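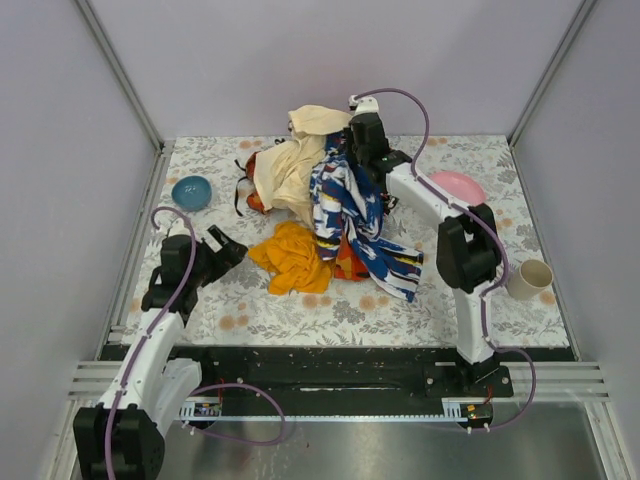

Rehema Minja wrote in to ask whether she really needs to have her gearbox oil changed, given that the handbook says it is filled for life. Whose life, is my question. Usually it means the life of the warranty.

Does "sealed for life" mean I can leave it alone?
You can. Plenty of people do, and sell the car before it matters. If you mean to keep yours, have the level checked and the oil looked at. Dark oil that smells burnt wants changing, whatever the handbook says.

Will an additive cure a rough change?
I doubt it. The Brorneo bottle promises smooth shifting in a single treatment — no mention of what it does to worn clutch plates. Find the fault first.
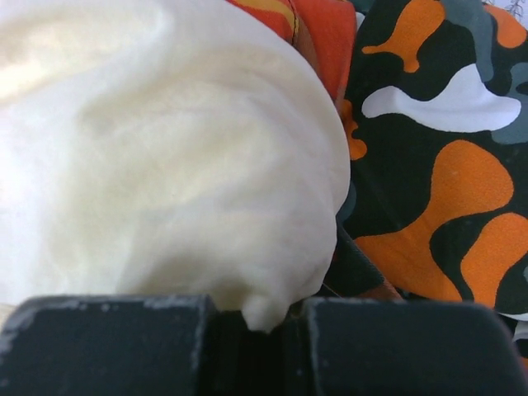

Kimie Minami says the garage offered her a full flush and wants to know if a plain drain and refill is enough. For most cars, yes. A single drain leaves a fair amount of old oil behind in the converter, so I would do it twice, 2,000 miles apart, before paying for a machine.

How do I check the level?
Car on flat ground, engine running, oil warm, lever moved slowly through every position and back to park. Some boxes have no dipstick, only a level plug underneath. Don't open it without proper stands.

Are the cheap filter kits any good?
Some are. The Skunden kit I bought came with a pan gasket that didn't match the bolt holes.

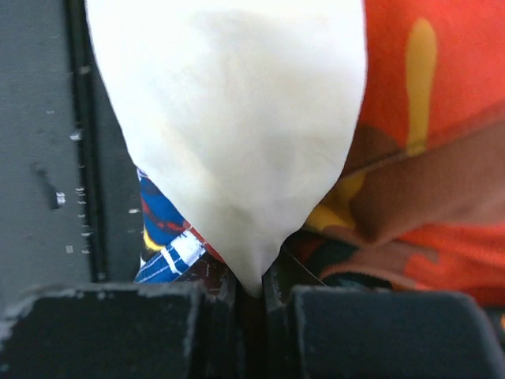
I sent it back and got the money in December, less postage. Lay any new gasket against the old one before you put a drop of oil in, and don't let anyone tell you sealant will make up the difference.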